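Stindura (software)

Stindura is a task and motion planning package for tabletop robot arms. It was written by Konrad Schwaiger and Florian Riedl at Drolbridge and is used mainly for sorting and tidying small objects. The package sits between a perception module, Cidlow, and the arm's joint controller.

Perception

Cidlow segments each camera image and assigns every region a class, a pose and a confidence score. Pens and markers are modeled as capsules, with the long axis taken from the mask. Open mesh is a known source of error: objects inside a wire-mesh cup are partly visible through its wall, and early releases reported them twice, once above the rim and once through the mesh.
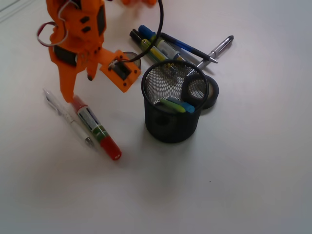 Version 2 added a containment test that merges such detections when their estimated axes agree. An object that passes the test is marked as stored and removed from the list of pick targets. Objects that only touch the outside of a container, such as a roll of tape against the wall of a cup, remain a frequent cause of false merges.

Planning

The planner ranks the remaining targets by clearance. A marker lying apart from its neighbors scores higher than pens that cross or overlap, and is normally picked first. Grasp candidates are generated across the long axis and checked against a collision model of the fingers, the gripper body and its cabling. Cables are approximated by padded volumes, and candidates that intersect them are discarded.

If no candidate survives after 3 attempts, the target is deferred and the scene is segmented again.

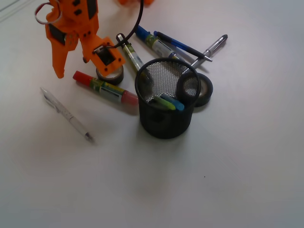

Control

Approved grasps are passed to the Ramanauskas controller, which runs at 308 Hz and tracks the approach path in joint space. Finger closure is a separate state with its own timeout. On timeout the fingers open, the arm retreats along the approach path, and control returns to the planner.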